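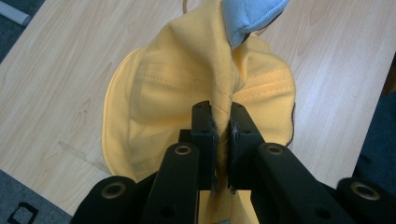
How to wash a cotton baseball cap without ruining it

A cotton cap will put up with almost anything except the way most of us wash it, which is to throw it in with the towels and hope. I have lost two good ones like that. They came out the shape of a pasty and no amount of steam would talk them round.

The yellow one at the top of this page is the sort I mean: soft cotton, a seam down the middle, rows of topstitching on the front panels. Pale colours show every fingerprint, so you'll be doing this more often than you'd like.

What you need

A washing-up bowl
Mild liquid detergent (I use Magsi, but anything for delicates will do)
An old toothbrush
A small towel you don't care about
A pudding basin, upside down

Step 1. Check the brim
Flick it with a fingernail. Plastic gives a dull click and can go in water. Older caps sometimes have cardboard inside, and those should be sponged and never soaked. If you can't tell, assume cardboard and be pleasantly surprised.

Step 2. Deal with the sweatband
Wet it, put a drop of detergent on the toothbrush and work along the band in short strokes. Leave it for ten minutes. Don't look too closely at what comes off.

Step 3. Soak
Cool water, a teaspoon of detergent, 20 minutes. Push the cap under and let it be. Yellows and other light dyes can fade, so no bleach, and no stain powder either unless the tub says it's safe for colours.

Step 4. Brush the seams
Dirt sits in the stitching. Go with the rows, not across them, and be gentle where the brim joins the crown.

Step 5. Rinse, and don't wring
Rinse until the water runs clear, then press the cap flat-handed against the towel. Twisting it by the crown is very satisfying and leaves creases that stay until spring.

Step 6. Dry it on the basin
Pull the cap over the upturned basin, smooth the panels with your thumbs and curve the brim with both hands. Keep it off the radiator. Mine takes a night and most of a morning in January.

If it's still creased
Stuff the crown with a tea towel and hold it over a kettle for a few seconds, minding your fingers, then smooth it by hand - an iron will only flatten the bits that ought to be round.

Comments (156) are closed. Thanks to Ehsan Mirani for the pudding basin.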